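Drematmont Furniture and Room Names

README for the word list, version 2

What you have downloaded

A list of 1201 English words and phrases for furniture, fittings and bits of rooms, with notes on who says them and who would rather be seen dead. It began as a spreadsheet for settling an argument about whether a settee is smaller than a sofa. The argument is still open. The spreadsheet got out of hand.

Files

terms.csv has one row per term
variants.csv has spellings, plurals and regional forms
sources.txt says where each term was found
disputes.txt is the longest file and the one people read

All files are UTF-8. Fields are split by commas, and any field with a comma in it is wrapped in double quotes. If your spreadsheet program turns "half-tester" into a date, please write to the makers of your spreadsheet program.

Columns in terms.csv

id: a number. Gaps are where something was removed after complaints.
term: the word itself, lower case unless it comes from a proper name (Davenport, Welsh dresser).
group: one of seating, storage, tables, beds, surfaces, openings, other. "Other" holds the hatstand and everything like it.
gloss: a short definition in everyday words.
register: plain, trade, old, posh or estate agent.
region: blank if used all over.
see_also: ids of near neighbours, separated by semicolons.

The estate agent label

There are 193 terms marked "estate agent". These are words met mainly in property listings, such as "reception room" for a room, and "bijou" for a room you can't get a bed into. They are kept apart so that you can filter them out, or, if you work in lettings, filter everything else out.

Long low things against walls

Storage is the worst group to edit. Sideboard, buffet, credenza, dresser base and server overlap so much that two editors given the same list will come back with different answers and a mild dislike of each other. Our working rule is that a sideboard is long, has a flat top you can put dishes on, and keeps its contents behind doors or drawer fronts. Credenza is listed as a near neighbour with the register "trade", mostly because of the Garrido catalogue, which uses it for anything above a certain price.

Surfaces are nearly as bad. Plaster, render, stucco and roughcast are four separate rows, and stucco has a note about the indoor and outdoor senses. For floor colours we list mustard, ochre, tan, buff and "honey", the last marked estate agent.

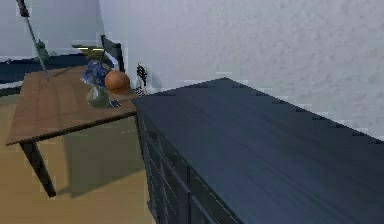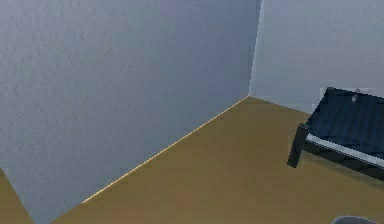 Sideboard in the first, mostly wall and floor in the second, hallway floor in the third.
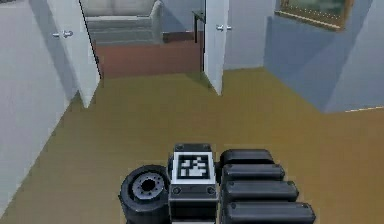 How the terms were gathered

Most came from old shop catalogues, chiefly Belteck and Garrido, plus auction lists and a box of curtain leaflets that smelt of somebody's loft. A term goes in if it turns up in 2 unrelated sources. A term that only appears in one catalogue is held back, which is how we lost the Brurnex "conversation bench". It was a bench.

Definitions were written from scratch. Where a source explained a word well we were jealous and wrote our own anyway.

Known problems

Pouffe, footstool, hassock and ottoman still point at each other in a circle. Following see_also from any of them will take you for a pleasant walk and bring you home.

Scottish and Northern Irish terms are thin. "Press" for a cupboard is in, but plenty of its friends are not.

The plural of "chaise longue" has been changed 4 times. Please check disputes.txt before changing it again.

Hall, hallway, passage, corridor and lobby are split by size in the glosses. This was a mistake, as no two houses agree, and it will be undone in the next version if we can face it.

"Lounge" is marked plain. We have had letters.

What it is good for

Crosswords, cataloguing, tidying up second-hand listings, and checking whether your grandmother made a word up. It has also been used to label the stock in a charity warehouse, where it worked well until they got to lamps. We don't do lamps.

It should not be used to date or value anything. A "Regency-style" chair in terms.csv is a chair.

Corrections

Send one term per message, with the source and the page if there is one. "Everyone says it round here" counts as a source if you tell us where here is. Corrections sent by November go into the next version. Corrections on settee and sofa go into a folder.

Licence

Free to use, share and change, with a credit to Drematmont. If you sell a mug with one of our definitions on it, we would like a mug.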